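I caught Thandeka Ngcobo between deliveries, which is the only way anyone catches her in budget season. She plans the equipment spend at Plurero, and back in February she signed off on automating the cabling jobs in their small workshop. I wanted to know what that did to her spreadsheet!

"The arm was the easy line," she told me, laughing. "Tukar quoted, Brilteo quoted, we picked one. Then came everything else." Everything else included 128 patch leads, a spare set of grips and a support contract she's still cross about (she'd pencilled in half).

I asked what she'd do differently. "Hold back 2,000 for bits. I held back 359, and it went in 3 days." She'd also buy the practice kit first – a rack, a switch, a few leads – and let people get used to the job before choosing the machine.

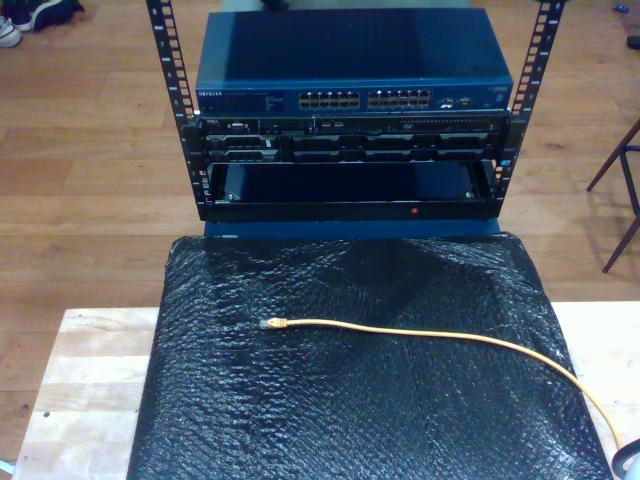 A Netgear switch and server in the open rack, with a yellow Ethernet lead on the bubble wrap.

Would she go for a second arm? "Ask me when the first one's paid for," she said, and went off to ring Soler about the invoice.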